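4.2 Where the cutlery goes, and where everything else goes

I came to this section expecting to write about cupboards, and I've ended up writing mostly about drawers. When I asked people to show me round their kitchens they nearly always went to a drawer first (usually the one nearest the hob, usually with a bit of a tug to get it open) and said something like "this one's the good one". The good one, in almost every house on the Gristley side of the study, was the top drawer with the forks and spoons in it. The bad one was whichever drawer sat underneath.

I should say what I mean by a utensil drawer, as I was sloppy with the word in the first round of visits and had to go back over my notes. I mean any drawer that people told me was for tools they eat or cook with. I left out drawers of tea towels, even where there was a whisk hiding in them, and I left out the famous drawer of batteries and takeaway menus, which Ragnarsson would like me to write up separately and which I may well do! Across both areas that gave me 1,115 drawers. Sorting them took most of August and all of my patience.

The first thing I noticed was how much people sort by hand feel. I had assumed they would sort by job, so that the things for stirring lived together and the things for cutting lived together. Some did. But far more of them had a long-handled lot and a short-handled lot, and the potato peeler went in with the teaspoons for no better reason than that it fitted. One woman in Bendgate told me she knew it was daft, and that she had tried moving the peeler twice, and that both times she had stood there with a potato in one hand opening the wrong drawer. It went back with the teaspoons.

Knives are the great exception, and I got quite excited about them. Table knives go in the drawer with everything else, but sharp knives wander. I found them in blocks, on window sills, laid flat in their own shallow drawer, in the cardboard sleeves they were sold in, and up on the wall. The wall people were the keenest talkers of the lot. They liked being able to see which knife they were reaching for, and several said that once the knives had left the drawer they finally had room in it for the ladle. Figure 3 comes from a kitchen that does this, with the blades pointing up and the handles down.

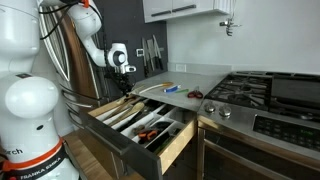 Figure 3. Utensil drawer open, sharp knives on the wall.

What interested me about the wall people is that they didn't stop at knives. Once a household had hung one sort of thing up, it was likely to have hung up another, and then there were hooks, and then there were mugs on the hooks. Baldur Ragnarsson, who did the Bendgate visits with me and has a much tidier kitchen than mine, calls this creep. I think it's more cheerful than that. People had found out that they quite liked seeing their things, and they carried on until they ran out of wall.

The drawers themselves changed as well, though more slowly than I'd hoped. Where the sharp knives had moved out, the space they left was rarely given to anything on purpose. It filled up. On second visits I found corn skewers, a tape measure, birthday candles, and in one case a very nice cheese slicer that the owner had been hunting for since we last met. Only a handful of people had put a divider in, and those who had were very proud of it and made me take it out and hold it.

I don't want to make too much of all this. The Dustden homes were mostly rented, and tenants there told me they weren't allowed to drill, so the wall was never really on offer to them. When I take those homes out, the link between hung knives and other hung things gets weaker, though it's still there. I also relied on people letting me look in their drawers with very little warning, and I'm fairly sure a few had had a quick tidy before I rang the bell. (Two admitted it. I'd have done the same.)

Hoxha, the shared house at the end of the Dustden road, doesn't fit any of this and gets its own treatment in 4.3. They had four utensil drawers between them, one per tenant, and every one had a garlic press in it.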